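Hand-held gripper demos: how tidy do you keep your grasps?

zurndale_nina
Posted May 27, 2021
We've started collecting demos with the hand-held gripper and I'm completely hooked! You pick the thing up, carry it to the box, let go, start again. I did 300 over the last few evenings and my wrist has opinions. My question is about soft surfaces. I've been working on a bed with a puffy quilt, and I never come in at quite the same angle twice. Do you redo the wonky ones or keep them?

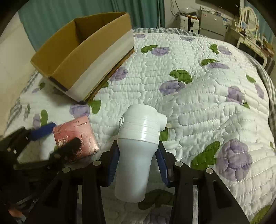 White bottle between the blue pads, open cardboard box further back.

clillstead
Lovely, a proper messy background! I'd redo them. We trained on 20 sloppy demos once and the arm copied every dither, including the bit where I stopped to think.

Yoon-hee Do
Have to disagree with clillstead there. Dithering is one thing, a different angle is another. Keep the odd angles (the arm will need them when it comes in crooked) and bin only the ones where you hesitate or drop it.

clillstead
Fair, but 20 demos all from odd angles taught ours nothing much. I'd want a solid pile of plain ones first.

vunwood_dave
Has anyone tried this by remote control instead? I find the joystick so slow, but at least the arm can definitely reach whatever I show it.

Yoon-hee Do
Yes, and I got 12 usable ones in an afternoon before I gave up! By hand is so much quicker. Just keep your elbow low and don't twist further than your arm's wrist joint can go.

zurndale_nina
Brilliant, thanks both. Keeping the angles, binning the dithers. Will go for the pink box and the brush next, the brush handle looks like a fun one.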